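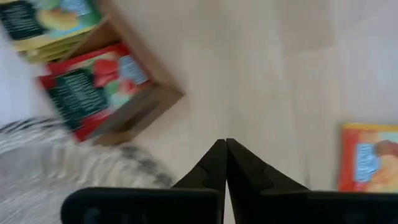
Packing sachets at Westik

I went round Westik's packing hall on 2nd January, a date chosen, I suspect, to keep visitors away. Two of us turned up anyway.

The firm fills gift boxes: little fruity sachets in wooden trays, the sort an aunt sends you. Until June every packet went in by hand. Now there's an arm at the end bench with a black two-fingered gripper, and it picks up one flat packet at a time with the gravity of a man defusing something.

Marisol Chávez has packed here for 30 years and was put in charge of it. Her hands hurt less, she told me. Her patience is another matter. She used to talk to the woman beside her all shift, and now she watches a screen and straightens whatever comes out crooked. The pay went up a little - "a very little," said Rocío Prieto from the next bench, without looking round.

Reinhold Schmieder, who runs the floor, says no one lost a job. Two packers moved to the loading dock, where it's colder. I asked whether they had wanted to go. He showed me the new coffee machine.

For the record, the arm is slower than Marisol. It also works through lunch, and that seems to be the whole argument. She beat it to a full tray while I stood there, then went back to the screen to clear a fault. Tea was served at the end, from the same sachets. I had the red one.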